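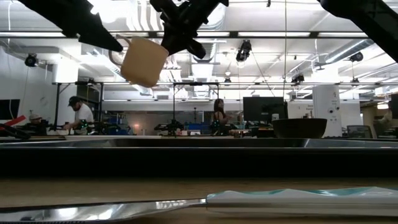
Mug time at the Stesance open day ☕

1/ Finally made it to the Stesance lab open day! I've been on their mailing list forever and always had something else going on. So glad I went this time. Thread for my fellow robot nerds.

2/ You walk in and it's way bigger than I expected, with lights and ducts overhead and people busy at benches all over. I got a spot right by the tabletop where the gripper had hold of a plain cream mug, and I basically refused to move.

3/ The demo is called Horia and the idea is kitchen stuff: mugs, bowls, knives. Our guide said they've logged 3000 pickups on mugs alone. Handles are the annoying part, apparently — every one curves a little differently.

4/ I asked how many tries it gets before someone steps in. The answer was 5. Then a kid behind me said that's more than he gets at breakfast and the whole group lost it.

5/ Small arms on the benches farther back too, with little green lights on. I wanted to go say hi to them but the tour went the other way (boo).

6/ Quick stop at the Suseck table after that. They do the software side, and I followed maybe half of it. Great stickers though!

7/ If you're anywhere near Bisgaard, they're doing another one in April. It's free but you have to sign up, and they cap it at 900 people. Wear comfy shoes, there's nowhere to sit on the tour.

8/ Somebody asked me if they let visitors drive one of the arms. Not this time, but I did put my name on the list for it!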